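Fils > Bricolage & robots > Entretien de la cellule Ustero

Kalliopi Karras
13 juin 2020

Bon, samedi matin, café, tournevis, et un fil que je promets depuis des semaines à ceux qui me demandent comment je m'occupe de la cellule Ustero au jour le jour. Ça va être long et un peu dans le désordre, je préviens !

1/ Le contexte pour ceux qui débarquent : un bras, une pince à deux doigts, un plateau façon bois, des parois transparentes autour. C'est moi qui règle, qui nettoie et qui répare tout ça (et qui râle, aussi). On lui donne de la dînette et une petite casserole en inox. 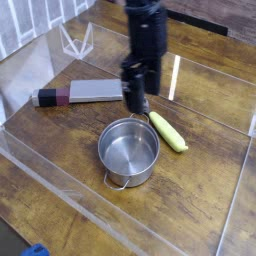
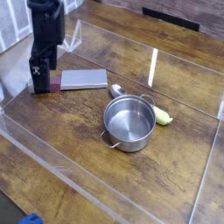

Toujours la même casserole, sur les quatre ! 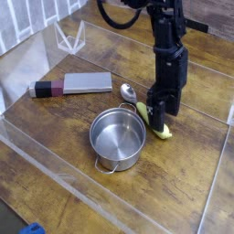
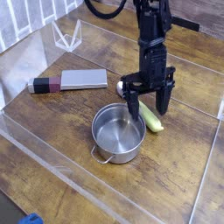 2/ Première chose que je fais le matin, avant même d'allumer : le câble. Je passe la main tout le long, de l'embase jusqu'au poignet, et je cherche un point dur ou une gaine qui blanchit. S'il est trop tendu, il tire sur le connecteur à chaque descente. S'il est trop mou, il va se coincer dans une articulation. Le mien a la boucle assez large et ça me va très bien comme ça.

3/ J'ai quand même grillé un câble en mars, hein. Serre-câble trop serré, posé par moi, un vendredi soir. La communication avec la pince sautait au hasard, je soupçonnais le logiciel, j'ai réinstallé deux fois le pilote... pour un bout de plastique à trois centimes.

4/ La pince maintenant. Les doigts sont fixés par quatre vis chacun et elles se desserrent, c'est une certitude. Frein filet faible (le bleu, pas le rouge, pitié), on serre en croix, et on repasse le lendemain. Je note l'entretien au compteur : tous les 3000 cycles, je démonte les doigts, je nettoie le guidage au pinceau sec, une noisette de graisse Tukeck et on remonte. Ne mettez pas de WD n'importe quoi là-dedans. Ça chasse la graisse et huit jours plus tard ça grince.

5/ Après chaque remontage, on refait le zéro. Doigts fermés à vide, je lis la valeur, je l'enregistre, j'ouvre, je referme, je relis. Si les deux lectures ne sont pas identiques, je redémonte. Oui, c'est pénible. La fois où j'ai sauté l'étape, la pince croyait tenir un objet alors qu'elle n'avait que de l'air entre les doigts, et on a perdu une matinée d'enregistrements.

6/ La hauteur de sécurité ! J'ai mis 137 mm au-dessus du plateau pour les trajets à vide. Avant j'étais à 70 et ça passait, jusqu'au jour où quelqu'un a laissé traîner un saladier. Depuis, 137, et je n'y touche plus. On perd un peu de temps par cycle, tant pis.

7/ Pour la force de serrage, commencez bas et remontez doucement. Les légumes en plastique pardonnent tout, une anse en fil métallique beaucoup moins : ça tourne entre les doigts et ça part de travers. J'ai deux profils enregistrés, « mou » et « métal », et un troisième qui s'appelle « essai_final_v2 » dont je ne sais plus ce qu'il fait.

8/ Les parois. Chiffon microfibre, eau tiède, une goutte de savon et RIEN d'autre. L'alcool fait des microfissures dans l'acrylique, surtout sur les chants coupés (j'ai flingué une plaque Antal comme ça la première année). Et quand vous nettoyez, vérifiez les fixations d'angle au passage, les vibrations finissent par tout faire bouger.

9/ Le plateau, lui, je le dépoussière à l'aspirateur à main et je contrôle le niveau une fois par mois. Une cale sous un pied et c'est réglé. Ne faites surtout pas comme moi en avril, à recalibrer tout le bras avant de sortir le niveau à bulle.

10/ Budget, parce qu'on me le demande toujours : quelque 800 euros de pièces sur l'année, dont une bonne moitié pour le poignet que j'ai changé en février. Le reste, c'est des doigts, des vis, de la graisse et les chiffons. La carte Skidora d'origine tient toujours, je touche du bois.

11/ Ce qui me reste à faire : étiqueter les connecteurs côté embase (depuis le temps), refaire une paire de doigts de rechange, et trouver pourquoi le ventilateur de l'armoire démarre une fois sur deux. Si quelqu'un a déjà eu le coup du ventilo, mes messages sont ouverts !!

12/ Ah et j'oubliais : l'arrêt d'urgence, on le teste pour de vrai, bras en mouvement, une fois par semaine. Je le fais le lundi en arrivant.

46 J'aime · 12 partages · 3 commentaires

Commentaires

momo_soudure
Pour le ventilo regarde le condensateur de démarrage si c'est du 230. Même panne chez moi, réglé en dix minutes.

Lise B.
Le coup de l'alcool sur l'acrylique, j'aurais aimé le lire la semaine dernière...

atelier_du_fond
Tu mets quoi comme couple sur les vis des doigts ? Je serre au feeling et j'en ai déjà foiré deux.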